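Questions about the bathtub, the faucet and the bottles

We collected on this page what customers ask us by phone and in the showroom hall. The answers are written by Ovidiu Sandu and checked by Zuweira Sowah, who works with deliveries. If your question is missing, please write to us and we will try to add it. The page was last extended in July.

BEFORE YOU BUY

Can I see the tub before I order?

Yes. One white Vovby stands in our hall in Larkov Street and you are welcome to walk around it, lean over it and touch everything. The hall opens at 9 in the morning. Please call first if you want to sit in the tub, so that somebody can put a mat next to it. Shoes off for this, please.

Is the hall tub connected to water?

No, it is for looking and measuring only. When customers ask how fast it fills, we can tell them only what the faucet gives in our own test, and your pipes at home can be quite different. Ask your plumber to measure the flow before you decide.

Does the tub need to stand in the middle of the room?

It can, but most customers put it closer to a wall. Please leave enough space to go behind it with a cloth. If you can't put your arm there, dust will collect and you will see it every time when you lie in the bath.

My floor is polished concrete. Is this a problem?

We have polished concrete in the hall and we are satisfied with it. It is easy to wipe. Two things to think about: it can be slippery after a bath, and small stones under the tub will scratch it when you push. Sweep first, lift second. Never drag the tub over the floor, also not a short distance.

How many people are needed for carrying it?

We send four. Stairs with a turn must be told to us when you order, and a photo of the turn is even better. Zuweira answers these questions on extension 491.

BOTTLES, PUMPS AND WHERE TO PUT THEM

Which kind of bottle is best for the side of the bath?

We recommend a pump bottle. You need one hand only, and there is no cap that falls in the water. Choose one with a straight, wide bottom. Tall thin bottles fall when somebody touches them with the elbow.

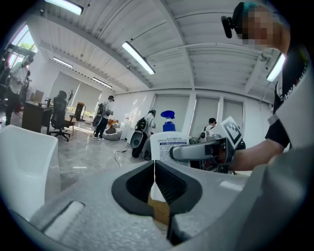 White pump bottle with blue pump cap and printed label.

Why do you prefer a pump in a strong color?

This is a matter of taste, but there is a practical side. In a white bathroom a white bottle with a white pump is difficult to find when you have soap in your eyes. A bright blue top you will find. My colleague Jouko Lappalainen puts a rubber band on all his bottles for the same reason — one band for shampoo, two for conditioner.

Can I keep bottles on the rim of the tub?

One or two small ones, yes. The rim is smooth and it is not a shelf. Put them near the faucet, where you don't sit down or climb in. Big family bottles are better on a stool or on the floor beside the tub.

Will a bottle leave a mark?

It can. Soap runs down the outside of the bottle and stays under it as a ring. A fresh ring goes away with warm water. An old one needs mild dish soap and some minutes of patience. Bottles with a red or pink liquid we wipe more often than others, as color is more visible on white than we would like.

Labels are also a question sometimes. Paper labels become soft in steam and the edge starts to stick to your fingers. If the label has the instructions you need, take a photo of it with your phone while you can still read it.

The pump is stuck. What can I do?

Take the pump out, hold the nozzle under warm water and press it 4 or 5 times. If it still does not move, leave it in a cup of warm water overnight. Do not push a needle into it. Lesego Chauke did this with a pump from our own washroom and we had to buy a new one.

Can I refill the same bottle?

Please wash it with warm water and let it dry completely before you refill. Do not mix the old rest with the new product. And don't refill a bottle from cleaning liquid with something for the skin, or the opposite. This is the only rule on this page about which we are strict.

FAUCET, DRAIN AND SURFACE

Where is the faucet mounted?

On the hall model it is on the rim of the tub, a matte black one with a high curved spout and short handles. You can also order the tub without holes and use a faucet from the wall. Please decide before we make the order, it can't be changed later.
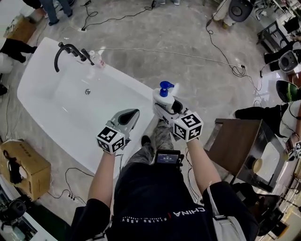
The white tub in our hall, with black faucet, chrome drain and a small bottle on the rim.

The faucet is black and the drain is chrome. Can I have them the same?

You can. Jacobus Engelbrecht in our parts department keeps a list of the drains which fit. Many customers first want both in black and then stay with chrome, which shows less lime after drying. Come and compare them, it is easier with your own eyes than on a screen.

How do I clean a matte black faucet?

With a soft wet cloth, and then with a dry one. No vinegar, no powder, no rough side of the sponge. White spots come from hard water and they are much easier to remove on the same day. Go also behind the handles, where the cloth usually does not arrive.

And the inside of the tub?

Mild soap, a soft cloth, and rinse with the hand shower if you have one. Begin at the rim and work down to the drain, so the dirty water goes out by itself. At the end dry the rim by hand. It is the part that catches the light, and there you see every drop.

There is water left near the drain after the bath. Is the tub faulty?

Usually it is not. A few drops always remain. If there is a real puddle, the tub is probably not standing level, and the installer should check the feet with a level while the tub is empty. Please don't put cardboard under it, it becomes soft.

Can I use bath oil?

Yes, but the bottom becomes slippery also for the next person. Wash it the same evening.

Which cleaner do you use in the hall?

We use one from Ginting for the tub and only water for the faucet. We don't sell it, but we can tell you at the desk where we buy it.

ORDERS AND RETURNS

How much is the deposit?

The deposit is 100, in the currency of your invoice, and we subtract it from the final price.

Can I return a tub?

If it was not installed and not filled, yes. Please keep the packing until the plumber is finished. Scratches from transport must be reported with photos before the installation starts.

Are bottles, stools and mats included?

No. They are in the hall to show how the place looks in daily use. Some of the stools can be ordered through Clusta, and Lesego has the catalog at the front desk.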